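House Diary, Guest Wing
April, Sunday

The linen review resumed at 9:00 a.m. Room 3 was taken first, the Indana order having been put away on the previous day. Inventory stands at 247 pieces against a shelf allowance of 300. The Fastetura pillowcases were returned to the upper shelf and relabeled.

Folding of garments and knitwear followed in the same room. The bed was used as the work surface, as the table in the hall is too narrow for larger pieces. The dark red item was spread on the white floral sheet and its folds were to be smoothed by hand before the first turn.

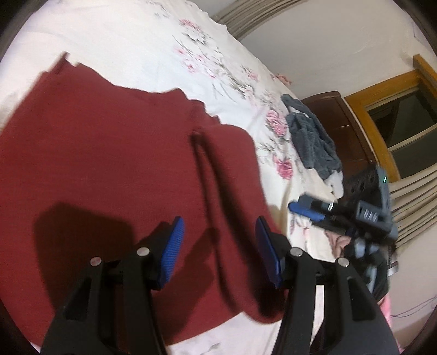 Soft knits are to be folded in thirds and stored flat. Hangers remain reserved for woven items. The Grendico drawer liners have yet to arrive, and the lower drawers will stay empty until they do. The ironing schedule is carried over to next week.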